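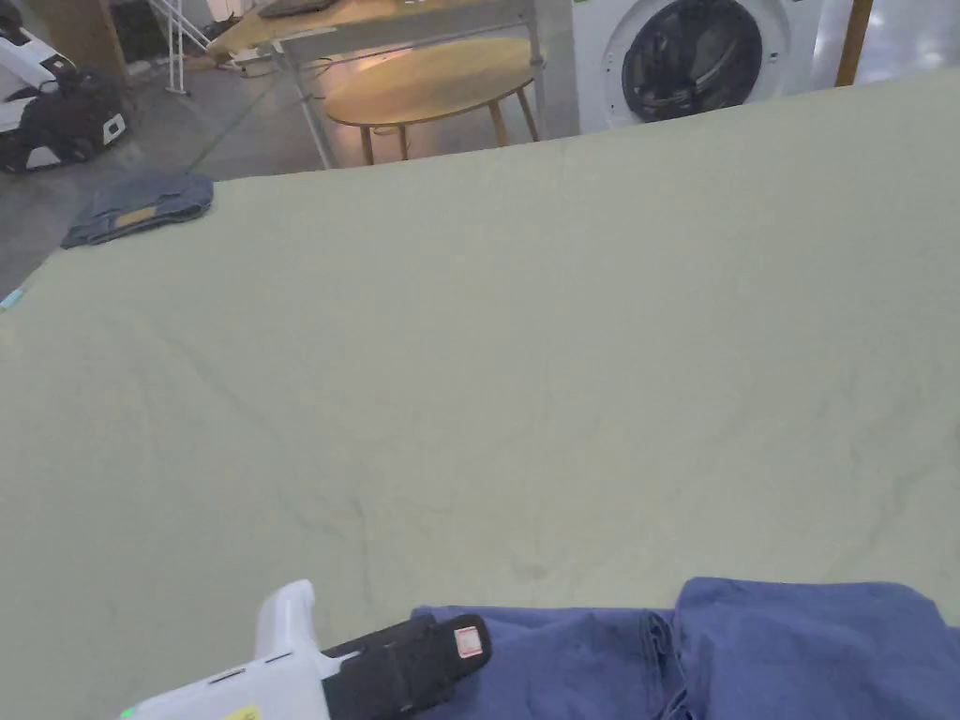
November, home recording bench, 9:40 pm

Picked up the vocal sessions for Chrysanthi's second song. Manee tracked her last week with the Climavia preamp and left the raw takes on the shared drive, 8 in all. Takes one and two have a hum. Muted both, did not delete.

Comped the verse from take five, chorus from take seven. The join before "harbor" clicked, so I moved the edit back into the breath and put a short crossfade on it. Fine now on headphones, still to check on the Hartono speakers.

EQ on the lead: low cut at 80, small dip at 800 where she sounds boxy, another narrow one at 3,480 for the whistle on her S sounds. Tried the de-esser first and it made her lisp. Took it off.

Piano is still the phone demo. Cledwyn says he can replay it on the upright but wants it tuned first. The demo drifts – slow in the intro, then ahead of the click from the second chorus on. I did not try to stretch it. Made a tempo map from her playing and sent that to him with the chord sheet. Bar 31 on the sheet is wrong, it should be G minor.

Harmony: Ningsih sang a third above on the last chorus, two passes, panned left and right. Second pass is a little flat on the long note. Left it alone for now, Chrysanthi likes it.

Her first song is at 1,678 plays on the channel. She wants this one up with a plain lyric video, no cover songs this time. Tirta has the lyrics file.

To do:
– bounce rough mix, send to Chrysanthi and Manee
– find the source of the hum (swap the cable, then the power supply)
– ask Tirta what loudness he wants for the upload
– back up session to the second drive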